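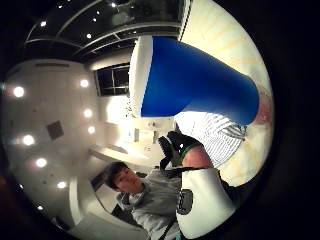 1 min read

Kitchen > Cups and Mugs > FAQ

By Danylo Levchenko, October 26, 2023

Blue cups: your questions

Can I put a glossy blue cup in the dishwasher?
Check the base first. Our Sirko cups can go on the top rack. The older Clasulton ones should be washed by hand.

How should I dry it?
Lay it on its side for a while, then wipe inside the rim with a cotton cloth.

Tea has stained the pale rim. What now?
Mix 2 teaspoons of bicarbonate of soda with a little water, rub gently and rinse.

Do you sell single cups?
Yes, or in boxes of 4.

Comments (2)

marrow_pie: The soda worked on mine, ta.

Hettie B: Is the large size back in stock? Been waiting from August.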